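Against the Sorting of Laundry

My grandmother sorted her wash into seven piles. Whites, near-whites, towels, kitchen cloths, darks, wool, and a final pile she called "the rest," which was mostly my grandfather's. She did it on the floor, on her knees, and she regarded people who did less with the pity most of us save for people who text while driving.

I inherited the piles and kept them up until I was past 30. Then one July I moved into an apartment where the washer stands at the end of the kitchen, and seven piles meant no path to the refrigerator. I cut back to three. Nothing happened. I cut back to one, and nothing happened again, apart from a pair of gray socks that had been on their way to gray for years.

The case for sorting rests mainly on dye, and I don't want to be careless about dye. A new red towel is a menace and should be washed alone until it calms down. New jeans, the same. But most of what a household owns is old. It has been through the machine so many times that it has no color left to give anybody. The shirt you are holding over the whites pile, then the darks pile, then the whites again, has no plans.

My neighbor Igor Procházka disagrees. He owns a Nuvmont hamper with separate compartments and a lid for each, and he once walked me through it the way other men show you a boat. What he admits, if you keep him talking, is that the compartments never fill at the same speed. The darks overflow while the delicates sit at the bottom of their bag for weeks, two garments waiting for company. So he washes two garments. I have seen him do it, on the long cycle, with a clear conscience.
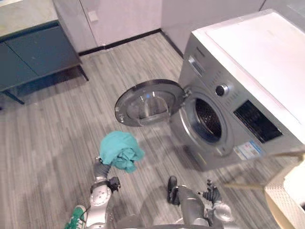 The other argument is about weight. Towels are heavy, blouses are light, and the heavy things are supposed to beat up the light ones. There's something to this, and I keep my one good sweater out of it. Everything else takes its chances. A cloth goes in when it's dirty. It doesn't need to be introduced to the other cloths first.

What I'd put in place of sorting is a little attention at the door of the machine. Check the pockets. Shake out whatever has been wadded up, or it will come out wadded up and cleaner. Stop well before the drum is packed. I use the 30 minute cycle for nearly everything, and I have yet to have a guest sniff my dish towels and ask for the full program.

Tormod Boström, who read a draft of this, wrote in the margin that I was describing laziness. Fair enough, although he also irons pillowcases. I figured I was spending 20 minutes a week on piles – crouching, deciding, changing my mind about stripes – and I have put that time into folding, a job I used to skip on the grounds that I was worn out from sorting.

The seventh pile I do miss a little. I still call one drawer "the rest," and it's where the gray socks live.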